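March 18, 2019
Front room, furniture pass

Came in early to get going on the front room before anybody wanted to sit in it, and of course the first thing I did was sit in it. The big armchair is still the best seat in the building and I don't care what Willy says about his stool.

Plan for the day was (a) decide what we do with the velvet chair, (b) measure up for the rug, (c) get the black shelves into some kind of order. I got through (a) and most of (b). (c) is a disaster, see further down.

The chair first. Rainer wants it re-covered, and he has wanted it re-covered since he first laid eyes on it. His argument is that the pile is going and that the color is neither pink nor brown. My argument is that this is exactly what I like about it! It reads pink in the morning and brown after lunch, and you can't buy that by the yard. Segers sent us their swatch book and the nearest thing in it is a color they call Stirham, which looks fine on the card and like canned salmon when you hold it against the arm. I held it against the arm for a long time, trying to be fair to it. No.

Price doesn't help either. Segers quoted 892 for the fabric and the labor together, and that's before anybody touches the padding. The channels are what make it expensive. Every one of those vertical rolls down the back has to be stuffed and stitched on its own, and it's a curved back, so they get narrower as they go and nothing is a straight cut. Ovidiu did a channel back at his old job and said it took him most of a week and he swore at it in two languages. He offered to do ours for the cost of the materials if we wait until May. I wrote that down in front of him so he can't get out of it.

For now I've steamed and brushed it and it's come up better than I thought it would. Notes for whoever does it next: steamer on low, hold it well off the cloth, then brush with the soft brush up the channels and then down again. Don't press! I pressed on a bit at the back low down and left a shiny patch about as big as a thumb, which I then spent twenty minutes teasing out with my fingernails. The armrest is where most of the rubbing is, on the outer curve where everybody puts a hand to push themselves up. It creases there too because the padding under it is so thick and soft. I'm leaving the creases alone, they belong to the chair.
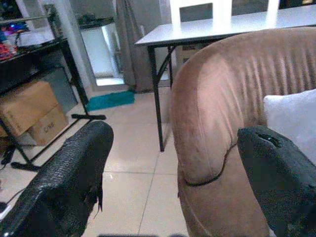

Armchair by the white table, cushion in, cord along the armrest seam.

The pale cushion stays with the chair. Dénes keeps taking it for his own seat and I keep fetching it back. It looks nearly white next to the velvet, more of a gray when you carry it over to the window, and I like the two together a lot. If we do end up with new fabric I'd want to pick it with the cushion sitting right there in the chair.

The dark cord I'm undecided on. I like how it follows the seam and then drops into that loose loop across the front of the arm, but if it's hanging there people are going to catch a sleeve or a bag on it. Ask Ovidiu if he thinks a couple of stitches would hold it or if that just tears something when somebody does catch it.

Measuring. The rug from Juvel comes in two widths and I was sure we'd want the larger one. Then I got down on the floor with the tape and it's the table that decides it. Those thin black legs come down at an angle, so the feet don't land where you expect from looking at the top, and one of them is right next to the arm of the chair. With the wide rug you'd have one table leg on the rug and the others off it, and a table that rocks every time somebody leans on it to write. There's 700 mm I can use on the window side and after that I'm into table legs. So it's the narrow one, or we shift the table toward the wall, and if we shift the table then the white chair behind it has nowhere to go back to and you'd have to climb in sideways. Narrow one. I'll order it tomorrow unless somebody shouts.

(Chukwuemeka suggested no rug at all. Noted, Chukwuemeka. You don't work in your socks.)

The cardboard box under the table: whose is it? I pulled on it and it's heavy, and the printing on the side is too faint to tell me anything useful. I've left it where it was. If it's the Skorell fittings then please say so, I've been looking for those since last week and have been told by two different people that they never came.

Now the shelves. I like that black metal unit, the thin tube legs suit the table legs, and it'd look really good with about half as much on it. The top shelf is where everything lands. All the red and blue and orange bits have drifted up to one end, there's the little purple light glowing away next to them, and I moved the white thing along a bit and then couldn't think where else it should live, so it's still up there. I did wipe the lower shelves. Watch your toes on the flat bar at the foot of the leg, it runs out over the floor and it's the same black all over, and I got it twice today.

Left to do:
Order rug (narrow), Juvel
Tell Segers no thank you, nicely, and post the swatch book back
Ovidiu re cord, and hold him to the channels
Box under table, owner please
Top shelf. Willy, half of that is yours
More distilled water for the steamer, I used the last of it

Went and sat in the chair again before locking up. It needs another brush on the left arm where I'd been leaning.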